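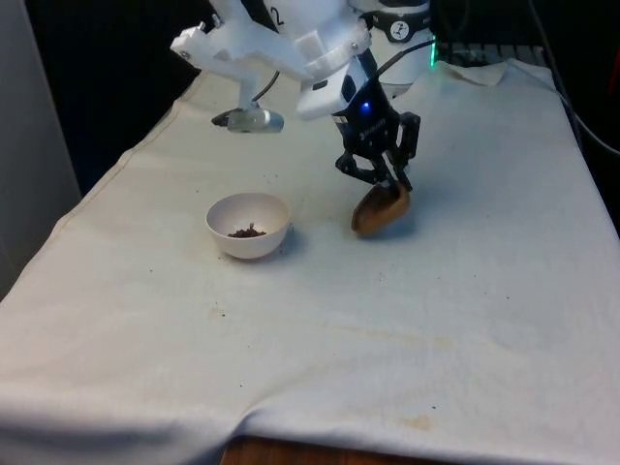 Kulsoom Durrani wrote in May that she would walk to Codby for a library that opened on Saturdays, and now she can stay put! The Skillurport reading room has lent 652 books since your grant came through, and the Saturday story hour fills all 32 seats – we're thrilled. We have spent 800 pounds on large-print novels, the most asked-for shelf by far.
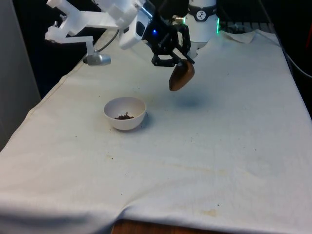
The table with its white cloth on.
Still to do: four new shelves from Doler, and the evening opening.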